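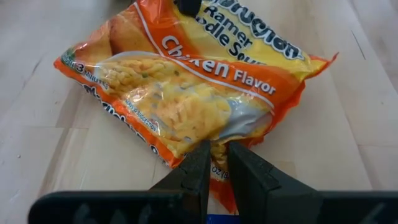

Capítulo 4
El precio de lo que se come deprisa

Cuando empecé a dar clase de economía doméstica, los sábados hacía la compra con una libreta en el bolsillo y apuntaba precios como una maniática (mi familia dejó de acompañarme enseguida). De aquella libreta sale casi todo este capítulo, así que ya veis que algo de provecho tuvo.

Vamos a hablar del precio por unidad, o sea, de lo que pagamos por cada kilo o cada litro y no por cada envase. Parece fácil, ¿verdad? Pues probad en el pasillo de las sopas y las pastas, con prisa y con hambre. Una noche de noviembre comparé dos bolsas de fideos, una de Masik y otra de Risolen. La primera traía 325 gramos y la segunda 462, y costaban casi lo mismo. ¡Y yo llevaba años comprando la pequeña!

Mi compañera Bit-na Seo, con quien preparé los ejercicios, hizo la prueba con sus alumnos: les dio un presupuesto de 2000 céntimos y les pidió la cena de una semana. Discutieron muchísimo, sobre todo por el queso.

Antes de seguir, buscad en casa tres tiques y tenedlos a mano. En el apartado 4.1 calcularemos el precio por kilo de cada producto y en el 4.2 veremos qué pasa cuando el envase encoge y el precio se queda igual.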